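Última actualización: febrero, 19:40

Hilo sobre cómo guardo el plumas cuando deja de hacer frío. Lo pregunta gente cada año y siempre contesto a trozos, así que lo dejo todo junto.

Lo primero es la superficie. Yo uso la cama. En el suelo se llena de pelusa y la mesa de la cocina se me queda corta para las mangas. Basta con una manta estirada debajo y que no haya nada más por medio de la prenda.

Antes de doblar, cierro la cremallera principal hasta arriba. Si la guardas abierta, los dientes rozan la tela todo el verano y luego salen enganchones. El nailon brillante es muy bonito, pero lo marca cualquier cosa.
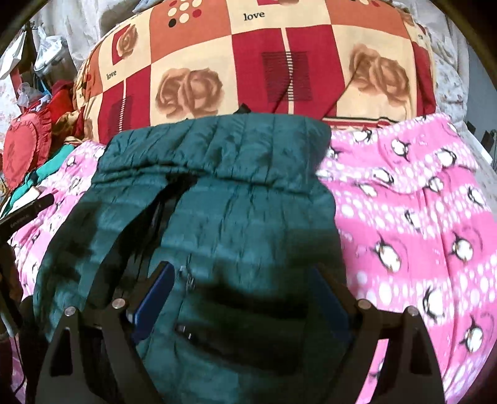
El plumas verde azulado sobre la manta de pingüinos, con el tirador a la vista.

Bolsillos. Todos, también el interior. El año pasado guardé uno con un pañuelo de papel y un caramelo. El caramelo pasó siete meses ahí dentro y hubo que lavar la prenda otra vez en octubre.

Lo siguiente es mirar si está limpio de verdad. Cuello y puños son lo que más se ensucia, porque tocan piel. Si solo hay una marca en el cuello, la quito con un paño húmedo y un poco de jabón neutro, y dejo secar toda la noche. No hace falta lavar el abrigo entero por eso.

Si toca lavadora: programa delicado, agua fría, jabón para pluma en poca cantidad y doble aclarado. Yo gasto el de Flinier porque lo venden en la droguería de abajo. He probado otros y no he notado gran diferencia.

Nada de suavizante. La pluma se apelmaza y cuesta mucho recuperarla.

El secado es la parte pesada. Secadora a temperatura baja con 2 pelotas de tenis limpias, en ciclos cortos. Entre ciclo y ciclo lo saco y deshago con los dedos los grumos de cada canal. Con el mío hacen falta 3 ciclos y después un día entero colgado en el pasillo.
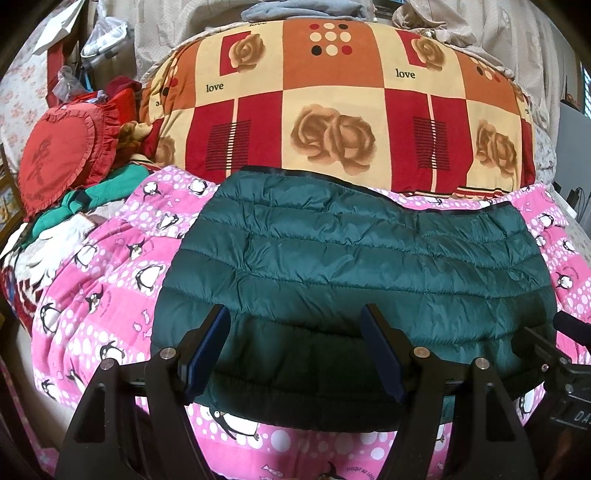 Para saber si está seco no me fío de la tela de fuera, que se seca enseguida. Aprieto cada canal entre dos dedos. Si noto una bolita o la zona está más fría que el resto, falta tiempo. Guardarlo con humedad es la manera más rápida de que huela a cerrado en otoño.

Ahora sí, a la cama otra vez. Lo pongo estirado, con la cremallera hacia arriba, y paso la mano desde el centro hacia los lados. Sin aplastar, solo para quitar los pliegues grandes. Las arrugas pequeñas me dan igual, se van con el uso.

Las mangas las estiro primero hacia fuera, para ver que no se ha quedado el forro retorcido dentro. Me pasa a menudo con la derecha, no sé por qué. Meto la mano por el puño, tiro un poco del forro y listo.

También repaso las cremalleras de los bolsillos. Cerradas, y con el tirador hacia abajo para que no se clave al doblar.

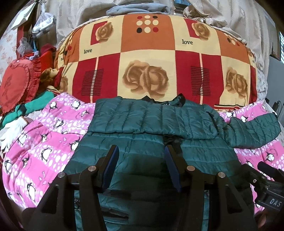
Manga derecha estirada. El bolsillo del pecho lleva cremallera.

El doblado. Cruzo una manga sobre el pecho, luego la otra. Doblo el bajo hasta la mitad y después bajo el cuello encima. Queda un paquete cuadrado y gordo. No lo enrollo, que así se marcan menos las costuras.

Y va a una bolsa de algodón, grande, sin apretar. Antes usaba una funda de almohada vieja y funcionaba igual de bien. Ahora tengo una caja de tela de Taketeck debajo de la cama donde entran 2 abrigos y una bufanda. La tapa se hunde un poco, pero cierra.

Las bolsas de vacío no las uso para pluma. Ya sé que ocupan menos. Tuve un plumas de Barbosa 13 años y el único verano que lo metí al vacío salió hecho una tortilla. Tardó semanas en volver a abultar, y la zona de los hombros no se recuperó del todo.

Para abrigos de fibra sintética la cosa cambia algo. Aguantan mejor los lavados, pero el relleno también sufre si pasa meses comprimido. Yo los trato igual y así no tengo que acordarme de cuál es cuál.

Si tienes sitio en el armario, colgado también vale. Percha ancha, de las de madera, y una funda de tela. En el mío no cabe nada más desde Navidad, por eso voy a la caja.

Contra las polillas, saquitos de lavanda. Los cambio cuando dejan de oler. La naftalina no la quiero en el dormitorio.

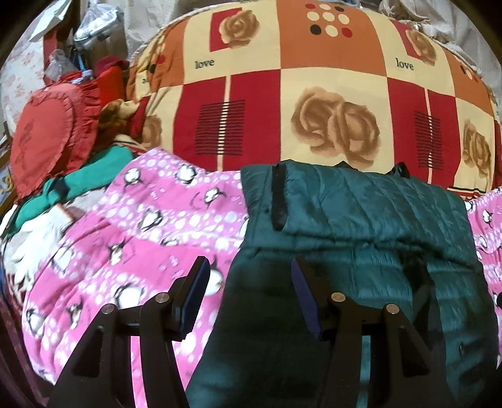 Hafþór Lund: Yo lo cuelgo todo el año y no me ha pasado nada. Eso sí, la percha fina me dejó dos picos en los hombros. ¿El saquito lo metes dentro de la bolsa o suelto en la caja?

Suelto en la caja, en una esquina. Dentro de la bolsa el olor se queda en el forro y luego tarda en irse. Lo de los picos se arregla bastante ahuecando los hombros con la mano y dejándolo tumbado una noche.

Me falta por guardar el de Sornside, el largo. Ese lo dejo fuera hasta que pase el frío de por las mañanas, que a las siete todavía se agradece.

El sábado lavo los guantes y los gorros y añado aquí lo que haga con ellos.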